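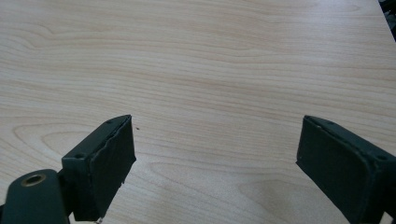

지난 1월에 커피를 끊어보겠다고 여기다 선언했던 거 기억하시는 분 계실까요? 네, 15일 만에 망했습니다 ㅋㅋㅋ 그래도 15일이면 저로서는 꽤 오래 버틴 거예요. 첫 사흘은 머리가 너무 아파서 퇴근하면 바로 누웠고, 일주일쯤 지나니까 좀 살 만하더라고요. 그러다 회사 앞에 새로 생긴 카페에서 원두 볶는 냄새가 나는데... 그날은 도저히 그냥 못 지나가겠더라고요. 라떼 한 잔 시켜놓고 혼자 얼마나 행복했는지 몰라요.

그래서 작전을 바꿨어요. 끊는 건 포기하고 오전에 딱 한 잔만, 대신 오후에는 차를 마시기로요. 차는 사실 하나도 몰랐거든요. 집에 있는 거라곤 유통기한 지난 현미녹차 티백이 전부였는데, 예전 어학원에서 친해진 Tineke Desmet이 놀러 오면서 홍차를 한 통 들고 왔어요. 그게 시작이었죠.

처음엔 제가 우린 게 너무 떫어서 이걸 왜 마시나 했어요. 팔팔 끓는 물 붓고 티백 넣어놓고는 설거지하고 빨래 널고 와서 마셨으니 당연한 건데(거의 한약이었어요), Tineke가 그걸 보더니 한숨을 푹 쉬더라고요. 홍차는 3분, 녹차는 물을 한 김 식혀서 2분. 이것만 지켜도 맛이 완전 달라요! 특히 녹차! 저 평생 녹차는 쓴 건 줄 알고 살았는데 끝맛이 살짝 달아서 깜짝 놀랐어요.

요즘 제일 자주 마시는 건 루이보스예요. 카페인이 없어서 밤에 마셔도 잠이 잘 오고, 오래 우려도 별로 안 떫어서 저처럼 깜빡깜빡하는 사람한테 딱이에요. 우유 조금 넣고 꿀 넣으면 진짜 맛있어요. 얼그레이는 아직 잘 모르겠어요. 향은 좋은데 마시면 왠지 화장품 먹는 기분이라... 좋아하시는 분들 죄송합니다 ㅠㅠ 밀크티로 만들면 괜찮다길래 다음 주에 한번 해보려고요.

다구 욕심은 아직 누르고 있어요. 유리 티포트 하나랑 거름망만 샀고, 잔은 그냥 쓰던 머그컵 씁니다. 장바구니에는 예쁜 찻잔 세트가 벌써 2주째 들어 있긴 한데요, 동생이 "언니 그거 사면 한 달 쓰고 찬장 들어간다" 그래서 일단 참는 중이에요. 작년에 산 와플 기계가 지금 어디 있는지 생각하면 반박을 못 하겠어요.

아 그리고 잠! 오후 커피를 안 마시니까 확실히 빨리 잠들어요. 예전엔 새벽 1시까지 휴대폰 보면서 뒤척였는데 요새는 12시 전에 자요. 대신 밤에 차를 너무 많이 마시면 화장실 때문에 깨니까 9시 이후엔 반 잔만 드세요. 경험담입니다.

혹시 보이차 드시는 분 계시면 입문용으로 뭐가 좋은지 댓글로 좀 알려주세요. 검색해봤는데 생차니 숙차니 용어부터 어려워서 창을 그냥 닫았어요. 너무 비싸지 않은 걸로 부탁드려요~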